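Cable ties for tomatoes, or soft twine?
Allotments and Veg Growing > Tomatoes and Peppers

kassa_plot
Posted May 2, 2024

Right, the seedlings are potted on, the greenhouse glass has had its wash and I am far too excited to wait any longer. Which means it's time for my yearly wobble over what to hold the plants up with. Last summer I used garden twine for everything and by August half of it had rotted through or stretched, and two Marmandes ended up on the floor with fruit on them. I've got a big bag of the reusable ties from the hardware shop on Rellbridge Road and I'm tempted to go the whole hog. Anyone done a full season with them?

Growing this year: Gardener's Delight, Marmande, Black Krim (first time!) and one mystery plant from the seed swap.

Mulugeta Teshome
Black Krim! You are in for a treat. Pick them while the shoulders are still greenish, they go over very quickly.

On the ties, I'd say yes for the main stem and no for the side growth. I left a loop too snug one year and by the time I noticed, the stem had swollen round it like a tree round a fence wire. The plant lived but everything above the tie sulked. If you use them, make the loop big enough for two fingers and go round on a Sunday to check.

pennywort
Twine, every time. Jute, doubled, figure of eight. It goes on the compost with the plant at the end and I'm not picking bits of plastic out of the bed until November. Sorry to be a stick in the mud but I feel strongly about this one!

kassa_plot
I do take the point about the compost, pennywort. But mine was jute and it snapped. Is there a better sort?

pennywort
Three-ply, and not the stuff off the pound shop reel. Also are you tying to canes or strings? If you run a string down from the greenhouse roof and bury the bottom end under the rootball when you plant out, you just wind the plant round it as it grows. Hardly any tying at all. I've done it that way for years and it makes me happy every single time.

grorel_gaz
Have to disagree with pennywort on the strings. Fine in a proper greenhouse with a decent ridge bar, but I tried it in a cheap polytunnel and the hoops bowed in by late July. A cordon full of fruit weighs far more than you'd think. Canes for me, 8 foot, pushed well down, with a crossbar at the top.

pennywort
Fair enough about polytunnels. Kassa said greenhouse though.

Hemi Tipoki
Can I put in a word for the middle road? I cut up old tights. Soft, stretchy, free, and they last the season with no trouble. Looks a bit odd when visitors come round but the plants love it. My nan did the same with her runner beans and I've never found anything kinder to a stem.

I do keep plastic ties for the canes themselves — cane to cane, never cane to plant. They're brilliant for that. Nothing grows, so nothing gets strangled, and you can pull them up really tight.
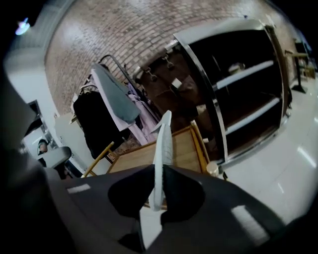
The other thing I'd say is do your tying in the afternoon. Stems are full of water first thing and they snap if you look at them funny. By three o'clock they've gone a bit bendy and you can coax them in.

Mulugeta Teshome
Agree with Hemi about afternoons. Same goes for the lower leaves in my view, though I know some people swear by mornings for that.

grorel_gaz
Mornings for leaves! They come off with a clean snap and the wound has all day to dry. I'll die on this hill.

Mulugeta Teshome
You are welcome to it, Gaz, I'll be up there at teatime with my snips.

kassa_plot
This is great, thank you all. New plan: strings from the ridge bar for the Gardener's Delight, canes for the Marmande and the Black Krim as they get so heavy, ties for the crossbars and tights for the plants. I'll try pennywort's three-ply on the mystery plant and see how it gets on.

One more question while I have you. How deep do you bury them? Mine are a bit leggy.

pennywort
Right up to the first true leaves. They root all along the stem, it's wonderful to see if you ever dig one up. And don't forget the string goes under first!

Hemi Tipoki
What she said. Water the hole before the plant goes in as well. Let us know what the mystery one turns out to be, my money's on a yellow pear.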